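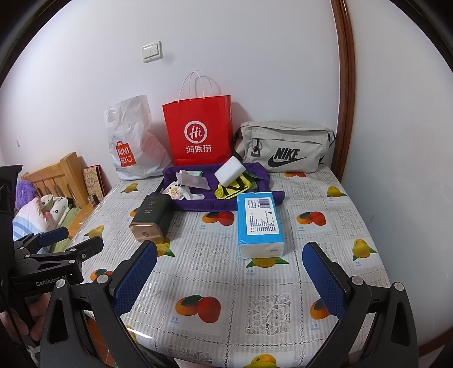
图 1　靠墙放着的几只袋子

第五讲　超时、重试与退避
分布式系统工程实践　课程讲义
主讲：Vlasta Ďurica

5.0　开场的几句

上一讲讲队列，课后有同学问我，为什么每一讲的最后总有一个服务倒下。因为站着的服务没有教学价值。这一讲照旧有一个要倒，请做好准备。

这一讲的内容很朴素：一个程序通过网络向另一个程序要东西，对方迟迟不给，怎么办。可选的办法很少：继续等、不等了、再要一次。三个办法大家三岁时就都会用，并且都用得很有成效。麻烦在于，到了服务器上，会用这几招的有成千上万个，而且它们同时饿。

需要的预备知识：知道线程池是什么，知道 TCP 连接会断，见过至少一次监控图上的尖刺并因此少睡过觉。最后一条没有的同学可以先听着，以后会补上的。

贯穿全讲的例子是 Rirodier 的订单系统。结构从外到里：手机客户端调网关，网关调订单服务 Olira，Olira 再调支付适配层 Plimex，另外还会发一条消息给通知服务 Vrabec。请把这个顺序抄在本子边上，后面我会不打招呼地反复提到它们。

5.1　超时：先决定什么时候死心

远程调用和本地调用长得一模一样，这是过去几十年里框架作者送给我们的礼物，也是我今天还有课可上的原因。本地函数要么返回，要么抛异常，要么死循环。远程调用还多出一种结局：什么也没有发生。请求可能没有送到，可能送到了还没处理，可能处理完了但回信丢在路上。站在调用方这边，这几种情况看起来完全一样，都是一片安静。

超时就是给这片安静设一个上限。它不能告诉你发生了什么，只能告诉你你不想再等了。请在脑子里把“超时”和“失败”分成两个词。失败是对方说了“不行”，超时是对方什么都没说，你自己下了结论。很多重复扣款的事故，根子就在于有人把这两个词写进了同一个 catch 分支。

5.1.1　有几种超时

连接超时：从发起连接到连接建好，最多等多久。同一个机房里，连接要么很快建好，要么基本建不好，所以这个值可以设得短一些。

读取超时：两次收到数据之间最多隔多久。请注意，它管的是间隔，管不了总时长。对方如果每隔一小会儿吐一个字节，读取超时会一直很满意，你的请求则可以活到你退休。

整体超时，也叫截止时间：从发出请求到拿到完整结果的总时长。业务上真正关心的是这一个，而很多客户端库默认不提供的也恰好是这一个。

取连接超时：从连接池里借一条连接最多等多久。这一条最容易漏。池子空了以后，大家在池子门口排队，队伍里的人还没开始算读取超时，因为他们连门都没进。监控上看，下游响应飞快，上游慢得像在邮局办业务，两边的工程师各拿一张图，能吵到下午茶时间。

动手之前先做一件事：查你用的客户端库，四种超时的默认值各是多少。如果文档写的是“无限”，请不要把它理解成一种慷慨。

5.1.2　值该怎么定

常见做法一：抄上一个项目的。上一个项目的值是抄上上个项目的，考古到最后，往往是某位早已离职的同事在键盘上顺手敲的。

常见做法二：取平均响应时间乘以一个吉利的倍数。平均值对长尾一无所知，倍数则全凭心情。

稍微像样的做法：看下游响应时间的分布，选一个高分位数，想清楚你愿意误杀多少正常请求，再加一点余量。Olira 调 Plimex 的整体超时定在 400 毫秒，就是这样来的。分布图里绝大多数请求远远快于这个值，剩下那一小撮慢到这个程度的，多等也很少等出好结果。

这个数有保质期。下游换了数据库、加了一次加密、搬了机房，分布都会变。建议把超时值和定值时用的那张分布图放在同一个地方，注明是谁定的，几月看的数据。Olira 那份配置的注释写着“三月的数据，秋天重看”。写的时候是真心的。

5.1.3　预算要往下传

一条链上每一层都各设各的超时，是最常见的浪费。设想网关只肯等 400 毫秒，Olira 自己先花掉一大半，然后对 Plimex 说：不急，给你 400 毫秒。等 Plimex 认真做完，Olira 认真收下，网关早就给用户返回错误页了。整条链上每个人都尽职尽责，合作完成了一件没有人要的东西。

解决办法是传截止时间。入口处算好还剩多少预算，写进请求头或者上下文，每过一层减掉已经花的，再往下传。每一层动手之前先看一眼余额，余额不够做完这件事就立刻返回，别开工。

传剩余时长还是传绝对时刻，两派各有各的信徒。绝对时刻省事，前提是各机器的时钟对得上。剩余时长不依赖时钟，但会漏掉在网络上和排队时花掉的那部分。本课的建议是传剩余时长，并在收到请求的那一刻立即换算成本机单调时钟上的时刻。注意是收到的那一刻，别等到从队列里取出来处理时才换算，否则排队的时间就白排了，账面上查不到。

还要提醒一点：预算到期以后，正在干的活要真的停下来。很多框架的“取消”只是把调用方放走，被调用方仍在后台勤勤恳恳地查数据库。检查办法很简单：压测时让客户端大量超时，然后看下游的 CPU 有没有跟着降。没有降，就说明你的取消是一种礼节。

5.2　重试：再问一次的代价

网络偶尔会丢包，实例偶尔会重启，锁偶尔会冲突。对这类短暂的小毛病，重试一次效果很好，成本很低，写起来只要一个循环。正因为写起来只要一个循环，所以每一层都有人写。

5.2.1　哪些错值得重试

按错误的含义来分，别按心情分。

连接被拒绝、连接建立失败：请求多半没有到达业务逻辑，可以重试，最好换一个实例。

503 一类的暂时不可用：可以重试。对方如果带了 Retry-After，请遵守。人家已经倒在地上，还抽空给你写了个条子。

限流：可以晚一点再来。立刻重试属于被门卫拦下之后从同一扇门再走一遍。

400 一类的请求错误：不要重试。请求写错了，再发一遍它还是错的，字节都一样。我在代码审查里见过对 400 做指数退避的，退得非常优雅，每一次都被同样地拒绝。

超时：看操作是否幂等。这一条单独讲。

5.2.2　幂等

一个操作做一遍和做多遍，系统最后的状态一样，就叫幂等。“把地址改成某处”是幂等的，“余额减去一笔钱”不是。查询通常是幂等的，除非有人在查询接口里顺手记了一笔账，这种人每个公司都有。

不幂等的操作要重试，需要先把它改造成幂等的。标准做法是由调用方生成一个幂等键，随请求带上。服务方第一次见到这个键就执行，并把结果和键存在一起；再见到同一个键，就把存好的结果原样返回。

说起来一段话，做起来有几个坑。

第一个坑，键在哪里生成。必须在重试循环外面生成。在循环里面生成的键，每次重试都是新的，服务方每次都把它当成新客人热情接待。这个错误在代码里只差一行的位置，审查时眼睛很容易滑过去。

第二个坑，键和业务写入要在同一个事务里。先写键后做事，中间崩了，以后每次重试都得到“已经做过”，而事情没做。先做事后写键，中间崩了，重试就会再做一遍。两种都有人上过线，两种都有人写过复盘。

第三个坑，两个带相同键的请求同时到。前一个还没做完，后一个不能当作没见过，也拿不到现成的结果。可以让后一个等一小会儿，也可以直接返回“正在处理”。选哪种都行，但要在接口文档里写明，并且客户端要认得这个返回值。Plimex 早期的“正在处理”用的是一个通用错误码，客户端把它当成失败，于是换了新键重新付款。文档里当然写了，在附录里。

第四个坑，键存多久。存得太短，迟到的重试会穿过去。存得太久，表会长到让数据库管理员亲自上门。保存时间至少要长过调用方可能重试的最长时间，这要求你知道调用方会重试多久，这又要求你去问他们。这一步最难，涉及和人说话。

第五个坑，同一个键配了不同的内容。应当报错。悄悄返回旧结果，等于帮对方把错误藏好。建议存键的时候一并存请求内容的摘要。

5.2.3　放大

现在请翻到本子边上那几个名字。

客户端、网关、Olira 三层，每层都写了重试，每层最多尝试 3 次。三位作者各自都觉得三次很克制。平时相安无事。有一天 Plimex 变慢，全部请求超时，客户端的一次点击到了网关是三次，到了 Olira 是九次，到了 Plimex 是二十七次。而用户看到转圈不动，又点了一下。

这就是重试放大：层数在指数上。系统越是撑不住，收到的请求越多。最初的故障可能只是一次短暂的卡顿，卡顿早就过去了，流量还维持在那个高度，因为现在的流量是由超时产生的，而超时是由流量产生的。两者互相供养，日子过得很稳定。文献里把这种状态叫亚稳态故障，值班的人叫法比较多，不便印在讲义上。

对策有几条，最好一起用。

只在一层重试。通常选最靠近故障点的那一层，它最清楚错误是什么意思。其余各层老实把错误往上传，并且标明“下面已经试过了，别再试”。这个标记要做成机器能读的字段。写在错误信息的句子里，上层只会把它存进日志。

设重试预算。预算按整个客户端算，不按单次请求算：重试量占正常请求量的比例一旦超过上限，后面的失败就直接返回。实现上用令牌桶，每个成功的请求往桶里放一小份令牌，每次重试取走一整个。平时桶是满的，偶发错误随便重试。大面积故障时桶很快见底，重试自动停下。我很喜欢这个办法，它不需要任何人在凌晨做判断。

检查截止时间。剩余预算不够再做一次完整的调用，就别试。道理在 5.1.3 里，代码里却常常忘掉，因为重试库和超时库往往是两个人写的。

5.3　退避与抖动

5.3.1　为什么不能马上重试

对方刚刚忙不过来，马上再来一次，对方多半还在忙。所以要等。每失败一次，等待时间翻倍，到上限为止，这叫指数退避。上限一定要设，否则翻倍这种事很快就会失去分寸，你的客户端会礼貌地等到下个季度。

5.3.2　为什么还要抖动

只有退避没有抖动，会把大家排成整齐的方阵。假设 Olira 有 36 个实例，在同一时刻因为同一个原因失败，于是等同样长的时间，再在同一时刻一起敲门。敲完一起失败，一起等两倍的时间，再一起敲。监控图上是一排间距越来越宽的尖刺，很好看，可以打印出来挂墙上。

解决办法是在等待时间里加随机。常见的写法有这么几种：

全抖动：先算出本次退避的上界，再在零和上界之间均匀取一个数。散得最开，偶尔会取到很小的值，等于几乎没等。

半抖动：等待上界的一半，另一半随机。保证了最短等待，散得略差。

去相关抖动：下一次的等待时间以上一次的实际等待为基础来取随机。效果不错，缺点是要向同事解释。

没有特别理由就用全抖动。它的伪代码如下，请自行加上日志：

上界 = 最小值(最大等待, 基础等待 × 2 的已失败次数次方)
等待 = 随机(0, 上界)
如果 剩余预算 < 等待 + 一次调用所需时间：返回错误
如果 重试令牌不足：返回错误
睡眠(等待)
再试

两个“返回错误”放在睡眠之前。放在睡眠之后也能跑，只是让用户多等一会儿再听到同一个坏消息。

随机数的种子也值得看一眼。曾经有一批容器从同一个镜像快照恢复，随机数发生器的状态也一并恢复了，于是各实例抖得整整齐齐。排查花了两天，前一天半都花在相信随机数上。

5.3.3　抖动不只用在重试上

凡是会同时发生的事都可以抖一抖：定时任务的整点启动、缓存的过期时间、心跳、配置拉取、证书续期。Vrabec 以前每到整点发一批汇总通知，用户收到通知后点进来，网关就在整点后面迎来一波高峰。团队为此讨论过扩容。后来把发送时间在一段窗口内打散，高峰没有了，扩容的预算申请倒是批下来了。

5.4　熔断

退避管的是单个请求，熔断管的是这一整类请求。它在调用方维护一个状态：

闭合：正常放行，同时统计失败比例。
断开：失败比例超过阈值后进入，所有请求直接失败，不再发给下游。
半开：断开一段时间后，放少量请求去探路。探路成功就回到闭合，失败就退回断开。

名字借自电工，方向和日常直觉相反：“闭合”是通的，“断开”是不通的。每年都有同学把它们记反，每年我都说一遍，没有用，请记在本子上。

阈值要配最小样本数。凌晨流量小，一共来了两个请求，失败一个，失败率一半，熔断器大惊失色，把路封了。样本不够的时候应当什么结论都不下，这个道理对人也适用，但不在本课范围内。

统计的粒度也要想好。按整个下游服务统计，一个坏实例可能连累全体。按单个实例统计，下游整体变差时各个熔断器反应又慢。比较实际的做法是实例级别的问题交给负载均衡去摘除，服务级别的问题交给熔断器。两边的阈值别互相打架。

半开状态放多少请求，也有讲究。放得太多，刚爬起来的下游又被踩回去。Plimex 重启后缓存是空的，最初一段时间特别慢，熔断器一看探路请求这么慢，判定没恢复，继续断开。断开就没有流量，没有流量缓存就热不起来。双方就这样客客气气地对峙着，直到有人手工介入。后来的改法是探路请求单独用一个宽一些的超时，并且逐级放量。

断开以后返回什么，要由业务方来定。能给旧数据的给旧数据，能省略的模块就省略，能先收下稍后处理的就先收下。支付这种事没有“大概成功”，老老实实报错。另外，降级路径要经常走一走。一年只在故障时走一次的代码，通常自己就是下一个故障。

5.5　服务方也要有主见

前面几节都在劝调用方自律。按我的经验，调用方的自律程度和它的数量成反比，所以服务方要有自保的手段。

队列要有界。无界队列的好处是从不拒绝，坏处也是。请求在队里越排越久，轮到它时对方早就挂断了，服务器于是全力以赴处理一批死信，吞吐量的图很漂亮，成功率是零。

出队时看截止时间，过期的直接扔掉。这一行代码的性价比是本讲最高的。

过载时可以考虑后进先出。听着不公平，也确实不公平：最先来的那些多半已经等得超时，把他们伺候完也没用，刚来的还有希望。平时先进先出，过载时切换。产品经理问起来，可以说是“优先保障新鲜请求”。

拒绝要便宜。拒绝一个请求如果要先做鉴权、查数据库、写审计日志，那么拒绝本身就能把你压垮。能在最外层判断的就在最外层判断。

给请求分等级。付款重要，刷新推荐列表不重要，健康检查介于两者之间，但绝不能排在普通请求的队里，否则忙的时候健康检查超时，调度平台以为实例死了，把它重启，剩下的实例更忙，于是一个接一个被好心地重启掉。

5.6　案例：Rirodier 的一个下午

材料来自团队的复盘记录，略有删节，删掉的主要是形容词。

下午两点多，Plimex 做一次例行的索引变更，部分查询变慢。变更持续的时间很短，单看数据库，一切随即恢复正常。执行变更的工程师看了看数据库的图，去倒咖啡了。

变慢的那一小会儿里，Olira 对 Plimex 的调用大批超过 400 毫秒。Olira 重试，没有退避。网关也重试，有退避，没有抖动。客户端也重试，这一点当时后端团队并不知道，客户端团队则以为大家都知道。

Plimex 的队列是无界的。排队时间很快超过了上游的超时，从这一刻起，它处理的每一个请求都没有人在等结果。CPU 满载，错误率在 Plimex 自己的监控上却接近零，因为从它的角度看，每个请求都成功处理了。值班频道里于是出现了一句后来很有名的话：“我们这边是绿的。”

接下来的处置按顺序是：给 Plimex 扩容，新实例缓存是空的，刚上线就被淹没；重启 Olira，36 个实例同时启动，同时建连接，又添了一脚；最后有人在网关上把入口流量砍掉大部分，队列排空，再一级一级放回来，系统恢复。从变慢到恢复，用了 23 分钟，其中真正的病因只占开头一小段，其余都是系统自己打自己。

复盘后改了这些：

只保留 Olira 这一层的自动重试，加全抖动和重试预算。
网关不再重试，只传递截止时间。
客户端改为由用户手动重试，按钮点过之后短时间置灰，幂等键在进入付款页时生成。
Plimex 改用有界队列，出队时检查截止时间，并新增一个指标：处理完成时调用方是否还在等。
滚动重启改为分批，批次之间留出预热时间。

没有改的：例行变更仍然安排在下午。理由是下午人齐。我对此没有意见，人确实很齐。

读这个案例时请留意，记录里找不到一个单独看上去很蠢的决定。每一层的重试都有一个合理的提交说明，我最喜欢的一条写的是“提升稳定性”。

5.7　观测

没有指标，上面这些都靠信仰。至少要有下面这些，分调用方和服务方两边采：

首次请求数和重试请求数，分开统计。合在一起的话，放大会伪装成业务增长，可能还有人因此拿到奖金。
超时按类型区分：连接、读取、整体、取连接。
重试后成功的比例。长期接近零，说明重试在白费力气。长期很高，说明下游有个毛病被重试盖住了，该去修。
重试预算的余量。
熔断器的状态变化，每次变化都要有事件记录。
请求在队列里等待的时间，和处理时间分开。
因过期被丢弃的请求数。

日志里每次尝试都带上同一个请求标识和各自的尝试序号。序号从零开始还是从一开始，全公司统一即可，我不参与这个讨论。

5.8　实验安排

实验环境是一套缩小版的订单系统，服务名与讲义一致，仓库地址见课程页面。两人一组，自带电脑，风扇声大的坐后排。

先跑基线：不注入任何故障，记录各层响应时间分布，据此为 Olira 填写超时值，把依据写进配置注释。

再注入延迟：让 Plimex 短暂变慢后恢复，观察恢复之后流量是否回落。默认配置下它不会回落，请多等一会儿再下结论，也请在这时候截图，改好以后就看不到了。

然后逐项打开本讲提到的机制，每次只开一项，跑同样的故障，把曲线叠在一张图上。一次全打开当然也能恢复，但你会不知道该感谢谁。

最后提交一份复盘，最多两页。不要写“加强意识”。写清楚改了哪个值，从多少改到多少，依据是哪张图。附上你们组配错过的地方，配错不扣分，藏起来扣。

往届常见的卡点：注入工具需要管理员权限；笔记本合盖后单调时钟的行为因系统而异，实验期间不要合盖；随机种子若写死在测试配置里，跑完记得删掉。

5.9　下一讲之前

请把自己手上随便哪个项目翻出来，找一处远程调用，从最外层一路跟到最里层，把每层的超时和重试次数列成表，尝试次数相乘。乘出来的数不用告诉我，但最好告诉那位下游的负责人，并且挑他心情好的时候。

下一讲讲缓存失效。会有一个服务倒下，这次轮到 Vrabec。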